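**Sorting and packing at a small bench — can a cheap arm do it yet?**

Posted 2025-05-30 in Workshop & Home

**Yiran Hao**

I run a small mail-order business out of my garage in Brarnedside. A lot of my day goes to putting small things into divided trays so the orders go out with the right bits in the right spots. Some of it is rings and rolls, some of it is snack packets that go in as a freebie. It's dull work and my wrists don't love it.

I've been looking at a pair of small arms from Tratis. The quote was $1000 for the two, delivered, or $900 if I print the plastic parts myself. Before I spend that I'd like to hear from people who have tried it. Can a pair of arms like that fill trays on their own, or would I be standing there fixing it all day? I also have laundry and dishes, if anyone has got that far.

**delacroix_shed**

I've put in a fair few evenings on this with a pair of small arms, so I'll try to give you a fair picture. The short version is yes for some of it, slowly, with you close by.

Solid things with a hole or an edge are the easy end. A ring can be pinched by the rim and set down in a compartment, and if it lands a bit off centre it doesn't matter. Long packets in slippery film are harder. You can't squeeze the middle without risking the contents, and if the packet is longer than the compartment you have to decide what "in" means. A person tilts it without thinking. The arm has to be shown.

The other thing is grip. Bare printed plastic slides on glossy film. I'd try something over the tips before you buy new fingers, even if it looks rough.

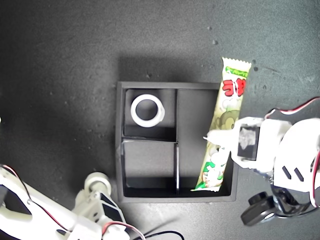
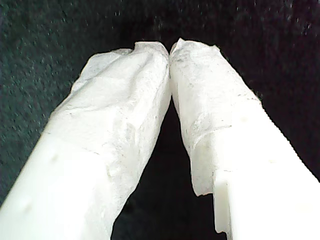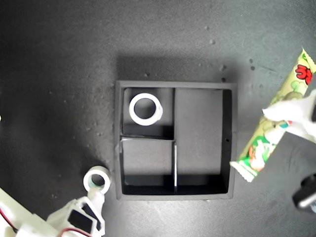 Budget for time as well as money. I recorded 122 runs of the same tray job before I'd call the results usable, and then I moved my lamp and had to do more. If your bench changes colour or the tray shifts, expect a bad afternoon. Bolt everything down that you can, wipe the bench, and mark where the tray sits with tape.

On speed, I can fill a tray by hand in a fraction of the time. Where the arms could help you is if they run while you're doing labels at the other end of the garage. You'd still need to be in earshot. Mine will happily keep grabbing at nothing if a packet slips.

Laundry, no. I tried a tea towel and gave up. Dishes I wouldn't even start with near water and open wiring.

If you do go ahead, take the $900 option only if you already have a printer that behaves. Reprinting a cracked bracket in the middle of a job is no fun.

**benchrat**

Don't bother. Wait until September, there's always a newer one.

**Arnance_Kel**

I'd disagree with waiting. If you want to learn how these things behave, you may as well start now — but don't count on it for paying orders in the first few months. Keep doing the real trays by hand and let the arms practise on spares.

Also check your tray. Deep walls and small cells are hard on a gripper, as the fingers need room to open once they're inside. I swapped to a shallower tray with fewer dividers and that did more for me than any amount of fiddling with settings. Cost me next to nothing.

**Yiran Hao**

Thanks, this helps. I'll measure my compartments tonight and ask Tratis how wide the fingers open. The freebies can stay a hand job for now.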